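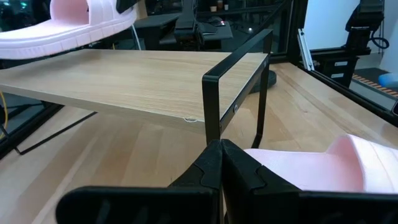 Why Do Athletes Wear Company Names?

Next time you watch a race or a ball game with your family, try a little spotting game. Look at the shirts. Look at the caps, and the water bottles, and the wall behind the person being interviewed at the end with a towel around her neck. Somewhere in there you will almost certainly find the name of a company, and quite possibly five or six of them, and sometimes those companies have nothing at all to do with sports. They might sell car tires, or soup, or beds! So what is a soup company doing on a swimmer's cap?

The answer is a word you have probably heard already: sponsor. A sponsor is a person or a company that gives money (or things that cost money, like shoes and plane tickets) to an athlete or a team, and asks for something in return. Usually what they ask for is to be seen. It is a kind of trade, a bit like the ones you make at lunch, except that there is a lot more paper to sign.

Let's meet a swimmer

To see how it works we are going to follow one swimmer, whose name is Olesia Tkachuk. She swims backstroke, she grew up in a town called Lokcombe, and when she was nine she was so slow off the wall that her coach used to eat half a banana while waiting for her to come up. She got faster. By the time she was nineteen she was good enough to race against the best swimmers in the country, and that was when she found out how much it costs to be very good at swimming.

You might think that a swimmer needs a suit and a pair of goggles and that's the end of it. Well, let's see. There is the pool, which has to be paid for. There is the coach, who has to eat more than half a banana. There are racing suits, which are much pricier than the one you wear at the beach and which wear out surprisingly soon. There are buses and planes and hotel rooms. And every single meet has an entry fee. Olesia's first big one cost her $88 just to sign up, before she had so much as dipped a toe in the water.

But don't winners get prizes?

Sometimes they do. A lot of races, though, pay no money at all, and you go home with a medal on a ribbon and very tired arms. Others pay only the first few swimmers to touch the wall. The first prize money Olesia ever won was $745, and she was so pleased that she called her grandmother from the parking lot. Then she sat down with a pencil and took away the plane ticket, and the hotel, and the sandwiches, and there was just enough left over for a new pair of goggles and an ice cream.

This is a surprise to many people, because the athletes we hear about most are the very famous ones, and some of them are very rich. For every one of those there are a great many others who teach lessons in the afternoon or work in a store on weekends, and who swim before breakfast while you and I are still snoring.

Along comes a sponsor

Now suppose there is a company called Clindeo, and suppose it makes swim goggles. Clindeo would like people to buy its goggles instead of somebody else's. It could put up a big sign next to a highway, and perhaps it will. But somebody at Clindeo has a thought: people who like swimming also like watching swimmers. If they see Olesia wearing our goggles, they may say to themselves, "Those must be good goggles, if she wears them!"

So Clindeo writes to Olesia and makes an offer. The company will pay her a certain amount each month, and send her all the goggles she needs. In return she will wear Clindeo goggles whenever she races, she will let the company use her photograph on its boxes, and a couple of times a year she will visit a store and sign posters for children.
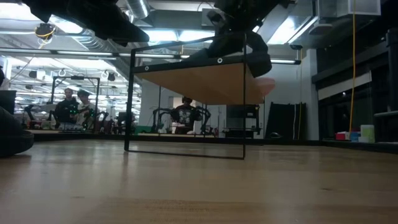

All of this gets written down in a contract. A contract is a set of promises on paper (often an awful lot of paper), and when both sides have signed it, both sides have to do what it says. Clindeo can't decide in January that it would prefer to spend the money on a party. And Olesia can't show up at a race in goggles made by another company just because they happen to be purple and she likes purple.

Who reads all that paper?

Contracts can be hard going, even for grown-ups. They are full of long sentences and words like "hereafter." Many athletes have a helper called an agent, whose job is to read the contract, ask for changes, and try to get the athlete a fair deal. Olesia's agent is a man named Fatos Karagiannis. He was a swimmer too, once upon a time, though he says his best stroke was floating.

Fatos gets paid for his help, of course. Out of every dollar that Olesia earns from a sponsor, he keeps 12 cents. That means that if the sponsor pays more, Fatos earns more as well, so he has a very good reason to ask nicely and keep asking. Different agents keep different amounts, and that gets written down in a contract too. (Yes, there's a contract with the person who reads your contracts!)

What if things go wrong?

Here we come to a part that people argue over. A sponsor likes an athlete because people admire her. So most contracts have a section, sometimes called a conduct clause, with rules on how the athlete should behave. Conduct just means the way you act. If an athlete cheats, or breaks the law, or does something that makes a lot of people upset, the sponsor may be allowed to stop paying and end the deal early.

Is that fair? Some people say yes, it is, because the company is paying to be connected with somebody people look up to, and a promise is a promise. Other people say that athletes are often very young, that everybody makes mistakes, and that a company shouldn't walk away the minute things get difficult. You could talk this over at dinner tonight. You may find that the people at your table don't agree, and that's all right.

A sponsorship can also end in a much quieter way. Maybe the two years written in the contract are over and the company has picked a different swimmer. Maybe the company isn't selling many goggles and needs to save money. Or maybe the athlete hurts her shoulder and can't race for a long time. Some sponsors keep paying when an athlete is injured and some do not, and that is one of the first things Fatos looks for when a new contract lands on his desk.
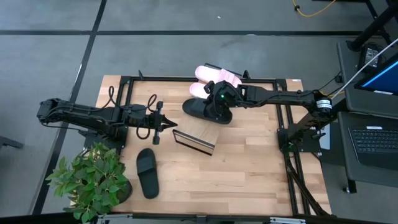 Can an athlete say no?

Oh, certainly. Once a company called Veteo, which sells very fizzy, very sugary drinks, asked Olesia to be in its advertisements. The money was good. She thought it over for a week, and talked to her coach, and talked to her grandmother, who had quite a lot to say. In the end she told them no thank you. She doesn't drink the stuff, and she didn't feel right telling children that she did.

Other athletes might have said yes, and used the money to pay for another year of training, and it wouldn't be fair to be cross with them. It's a choice each person has to make, and it isn't always an easy one when the pool bill is sitting on the kitchen table.

Teams have sponsors too

It isn't only people who get sponsored. Perhaps you play on a soccer or softball team, and perhaps there is the name of a pizza place on the back of your shirt. That pizza place is your sponsor! It helped pay for the shirts, or the bats, or the orange slices, and in return everybody in the bleachers spends an hour looking at its name and getting hungry.

Words to remember

Sponsor: a person or company that gives money or gear and gets something back, usually being seen.

Contract: promises written down and signed by both sides.

Agent: a helper who looks after an athlete's deals and keeps a share of the money.

Conduct clause: the part of a contract with rules on how to behave.

Something to try

Draw a plain T-shirt on a big sheet of paper and pretend it belongs to you, a famous athlete in any sport you like. Which companies would you let put their names on it? Are there any you would turn down? Then ask a friend or a brother or sister to be the company, and write a contract together, with one promise from each of you. Sign it at the bottom in your best handwriting, and keep it somewhere safe until the promises are done.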